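December, bench 2, started 8:40 a.m.

Bookmark · 14 shares · 3 comments

Continuing the finish trial on pale tops. Remaining question from the last entry: whether the Nakis hardwax yellows the wood enough to matter against the Brallari waterborne, and whether either one survives the café use Kwan has in mind (hot cups, wet cups, a cloth with too much cleaner on it).

Panels as before. Sanded 120, 150, 180, stopped there. Igor Szczepańska wanted to go to 220 on the hardwax set. I tried one offcut at 220 and the oil sat on the surface and buffed off almost completely, so the set stays at 180. Raised the grain with a damp cloth on the waterborne panels only, left an hour, knocked back by hand with a worn 240 pad. Vacuumed, then tack cloth. The tack cloth left a faint drag mark on panel C. Wiped with alcohol and noted on the back in pencil.

Coat weights, waterborne: first coat 61 g per square meter wet, by weighing the pot and roller tray before and after. Second coat came out lower but I had let the roller load up before I tared it, so that figure is discarded. Weigh the roller dry next time, then loaded, and write both down before touching the panel.

Hardwax: one coat by pad, ten minutes, all excess off with a clean rag. Second coat the next morning. Rags went in the water can, lid on. The can was nearly full of old rags when I got to it. Please empty it when it is half full.

Shop hygrometer and the one in the spray room disagree by more than I like. Taking the shop one as correct until somebody does the salt test on both.
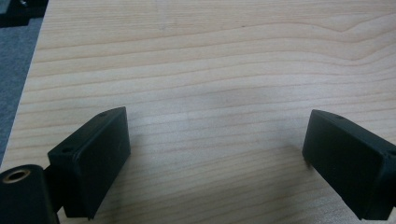 Photo: bench notes, finish trial

Color. Compared under the daylight tube and again by the north window at noon. On pale wood the hardwax warms the surface a little and pulls the grain forward. The waterborne stays closer to bare wood but goes slightly gray where the grain is tight. Kwan's sample chip is nearer the waterborne. Igor prefers the hardwax and so do I, but the chip is what was signed.

Sheen. Both sold as matte. The Brallari reads flatter head on and then shows a sheen at low angles, worse across the grain than along it. Two panels had lap marks visible only from the low angle. I think I was rolling too slowly. Try a wider roller and keep a wet edge, one person rolling and one tipping off.

Spot tests, after the full cure on the can label:
Water, cold, one hour under a glass – no mark on either.
Coffee, hot, one hour – ring on the hardwax, gone after buffing. Nothing on waterborne.
Vinegar, ten minutes – faint dull spot on the hardwax, nothing on the other.
Kitchen spray, undiluted, overnight – waterborne softened enough to take a fingernail. Hardwax pale and dry looking, recovered with a wipe of fresh oil.

The last result is the one that bothers me. A softened film can't be spot repaired without a visible edge, and a café will use the spray every night. Diluted per the bottle it may be fine. Repeat at label strength, wiped off after one minute, thirty cycles, before saying anything to Kwan.

Abrasion. Ran the Remolus rub tester with the gray pad, 292 strokes per panel, which is where the counter stopped on the first one when the belt slipped. Kept the same number for the rest so they compare. Waterborne scratched white in fine lines. Hardwax burnished, no white lines, easier to live with. Belt needs replacing, part number is inside the cover.

Stock: one unopened can of hardwax, batch 3420, and a part can of the same batch. Do not mix with the older batch on the top shelf – it is noticeably more amber and it has skinned over once already.

To do:
Repeat spray test, diluted.
New belt.
Roll a full-size top in the waterborne and look at it from a chair, since that is where the low-angle sheen will be seen.
Ask Kwan whether the staff would accept re-oiling twice a year. If yes I would reopen the question of the chip.

Undersides get the same number of coats as the faces. The first long panel was done on one side only and had cupped by the time I came back to it. It is clamped flat to the rack with stickers under it and I will measure again tomorrow.

3 comments · 14 shares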